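発表者ノート:タオル地の吸水性と洗濯履歴 ― パイルの構造から見た劣化の要因
Drolham繊維技術セミナー 第2セッション
発表者:Jiahui Dong

スライド1 表題
・自己紹介は省略。所属と連絡先は配布資料の末尾を参照と伝える。
・質疑は最後にまとめて受ける。ただし用語の確認は途中でも可。

スライド2 対象範囲
・扱うのは綿パイル織物の吸水速度と、家庭洗濯の繰り返しによるその変化。
・抗菌加工、消臭加工は対象外。マイクロファイバーも含めない。
・「吸水性」という語は二通りに使われる。速度(水滴が表面から消えるまでの時間)と容量(保持できる水の質量)である。以下、断りがなければ速度を指す。

スライド3 組織の基本
・タオルは地経糸、パイル経糸、緯糸の三系統で構成される。パイル経糸の張力を緩め、筬打ちで押し込んでループを立てる。
・ループの密度と高さが容量を決め、糸の撚りと表面の油脂分が速度を決める。この区別を後半で使うので、ゆっくり話す。
・色や文字を織りで出すジャカードの場合、表裏で配色が入れ替わる。表裏で糸種が同じなら、測定値に差は出ないのが普通。
・縁の平織部分はパイルがなく、収縮率が本体と異なる。洗濯後の波打ちの主因。 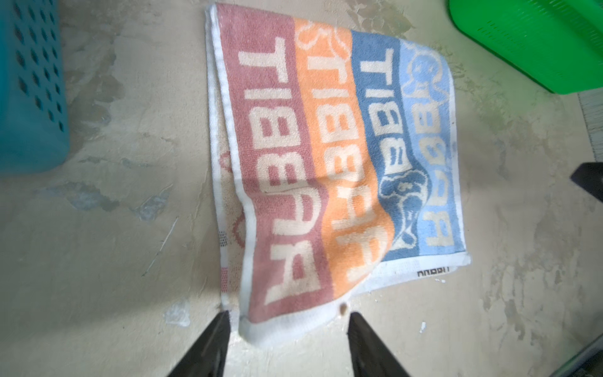 スライド4 新品が水をはじく理由
・製織時の糊剤、後加工の柔軟剤(多くはカチオン系またはシリコーン系)が繊維表面に残る。
・店頭での手触りは柔軟剤の量に左右される。手触りのよい新品ほど初回の吸水が遅いことがある。
・最初の数回の洗濯で速度は上がる。ここで「タオルは洗うほど良くなる」という通説に触れるが、上昇は頭打ちになり、その後は低下に転じると述べる。
・糊抜きが不十分なロットでは立ち上がりがさらに遅れる。原因の切り分けにはヨウ素液によるデンプン反応を用いる。PVA系の糊は呈色が異なるので注意。

スライド5 試験条件
・試料はLultevside工場製の先染め綿パイル2銘柄。片面は無地、片面は柄。
・洗剤は中性の市販液体品。柔軟剤ありと柔軟剤なしの2群に分けた。
・乾燥は吊干しとタンブルの両方。タンブルの排気温度は記録したが、今回の解析には使っていない。聞かれたら配布資料の付表を案内する。
・洗濯記録の総数は878件。このうち水温の欠測と浴比の逸脱を除いた602件を解析対象とした。除外基準は測定前に決めてある。
・滴下法は日本の規格に準じた手順だが、滴下高さの調整に自作の治具を使った。正式な規格試験値としては引用しないよう口頭で注意。

スライド6 結果(柔軟剤)
・柔軟剤あり群では吸水時間が洗濯を重ねるにつれて延びた。なし群では初期に短縮し、以後の変化は小さい。
・柔軟剤の使用を止めると回復するが、新品時の最良値には戻らなかった試料がある。残留なのか、ループの倒れなのかは今回のデータでは分離できない。
・グラフの縦軸は対数。毎回質問が出るので、軸を指してから説明に入る。
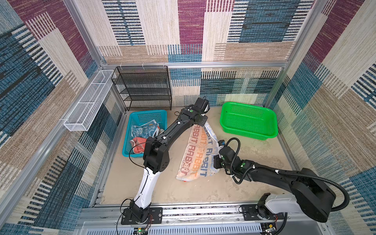

スライド7 結果(乾燥方法)
・吊干しでは繊維間に結合水を介した架橋が残り、ごわつきとして感じられる。ループが寝るため、水滴との接触面積が減る。
・タンブルではループが立つ。吸水時間は短いが、毛羽の脱落量が増える。フィルター捕集量の推移は次のスライド。
・吊干し前に振りさばく操作の効果も見た。短辺を持って振る方法と長辺を持って振る方法の差は誤差の範囲。
・ごわつきは曲げ剛性で評価し、官能評価は行っていない。

スライド8 硬度成分と洗剤かす
・カルシウムと脂肪酸の塩は水に溶けにくく、パイルの根元に沈着する。石けん系洗剤で顕著。
・クエン酸によるすすぎは沈着物の除去に有効だが、金属部品のある洗濯機では濃度と接触時間に注意。塩素系漂白剤との併用は不可。この一文は必ず読み上げる。
・すすぎ回数を増やす効果は、浴比が適正な場合に限って見られた。詰め込みすぎると回数を増やしても差が出ない。

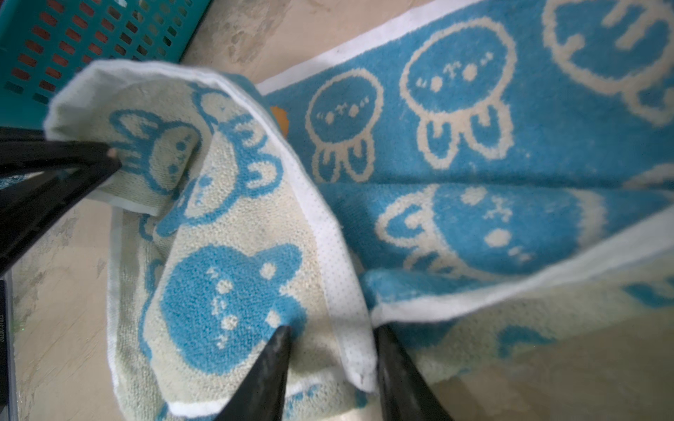
スライド9 色の影響
・反応染料で染めた糸は、ソーピング不足だと表面に未固着染料が残る。吸水への直接の影響は小さいが、白場への移染の原因になる。
・濃色と淡色を同じ浴で洗わないという一般的な助言は、吸水とは別の理由による。混同した質問が多い。
・顔料プリントの場合はバインダー樹脂が水をはじく。プリント面と無地面は分けて測る必要がある。先染めと同列に比較しないこと。

スライド10 実務上の推奨
・使用前に一度、柔軟剤なしで洗う。
・容量の表示いっぱいまで詰めない。
・吸水が落ちた場合は、柔軟剤の中止、すすぎの見直し、酸によるすすぎの順に試す。
・煮洗いは綿の強度低下と収縮を伴う。Mustleyの洗濯表示ガイドに沿う範囲にとどめるよう案内。

スライド11 残った課題
・ループの倒れを画像から定量する方法。現状は断面の顕微鏡観察で、一枚ごとの時間がかかりすぎる。
・家庭ごとの水質差。今回は単一の水源のみ。
・6月採取の追加試料は未解析。求められても数値は出さない。

時間が押した場合はスライド9を飛ばし、8から10へ。質疑で糸番手の話が出たらスライド3に戻る。

カテゴリー:講演資料 / 繊維・染色 / 家庭洗濯

コメント(3)

タオル屋二代目
縁の波打ちの件、うちでは平織部分の打込みを変えて対処しています。収縮率の数値も公開していただけると助かります。

mizu_kata
硬水地域に住んでいます。クエン酸のすすぎは最後の一回だけでよいのでしょうか。スライド8では回数が読み取れませんでした。

Song
対数軸の件、会場の後方からは目盛りが読めませんでした。配布資料の図で確認しました。

関連記事
・綿糸の撚り数と肌触りの関係
・滴下法とバイレック法の使い分け
・先染めと後染めの堅ろう度比較
・タンブル乾燥における毛羽捕集量の測り方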